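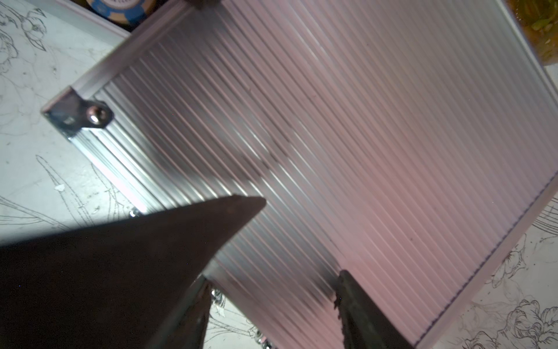

14 February 2020
Workshop notes, aluminum case, ribbed lid

Carried on with the ribbed case from the Tendeo set. Ville H. wants it back in use for the hand tools, and Hilkka wants to know if the others in the set are worth the same work. This is mostly about the lid, the hardware and the cleaning.

Surface first. The ribs are the slow part. Dust packs down into the grooves and a flat cloth rides over the top of it. Went along the grooves with a soft nylon brush and warm water with a drop of dish soap, then a second pass with clean water and a cotton rag. Always along the ribs, never across. Brushing across flicks the dirt into the next groove, and on the test scrap it left marks that showed under the lamp. Did not use the Emisov cleaner. Eero tried it on the scrap and it dulled the high spots after 8 minutes. It can stay on the shelf for steel.

Specks and fine scratches: leaving them. They are shallow and there is no sense sanding a ribbed sheet. Anyone who wants it perfect can order a new panel from Laaksonen, but the last price I saw was 69 for the sheet alone, and then somebody has to fit it.

Edge rails. The smooth rails are easy, one wipe and done. What needs care is the seam where the rail meets the ribbed sheet. Water sits in there. Ran a folded strip of paper towel along it, then left the lid propped on its edge by the radiator for 20 minutes. Ran the paper again afterward and it came out dry.

Screws. Went around with the hand driver and only nipped them. No power driver on these. The holes are in thin metal and once they strip it means a bigger screw or a rivet, and we have no rivets in the right length. One was turning without biting. Backed it out, put a smear of thread locker on it and set it again. Check in a week. If it still spins, go up one size. 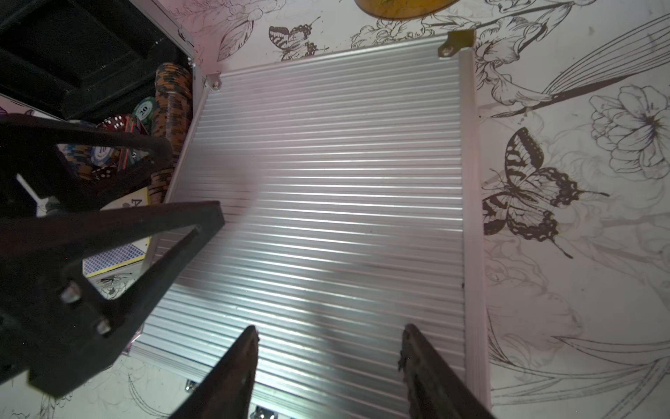
Ribbed lid on the flower and butterfly top, brass-colored bracket at the upper right corner, latches at the bottom edge.

Latches. Worked them open and shut by hand. One was stiff. Dry graphite on the pivot, wiped off the extra, worked it until it moved freely. No oil, it collects grit and ends up on whoever carries the case.

Corners. If one needs replacing I would like to stay with the same color as the one it replaces. Gülizar thinks Stalirer still sells corners in small bags. She will ask. Need to give her the hole spacing, which I have not measured yet.

Foam. Not started. Plan is to vacuum it with the brush head, no water, and look at the glue line while the case is open. If the foam lifts at the corners, use the contact adhesive from the top drawer, thin coat on both faces, and wait until it is tacky. Ville K. used too much in June and it soaked through.

Time so far: 90 minutes, almost all of it on the ribs. Hilkka, for your list, I would put down the same again for each case with a ribbed lid, and less for the smooth ones.

To do:
Recheck the loose screw
Measure hole spacing for the corners
Vacuum foam, check glue line
New label for the front, the old tape glue comes off with citrus remover
Return the nylon brush to Eero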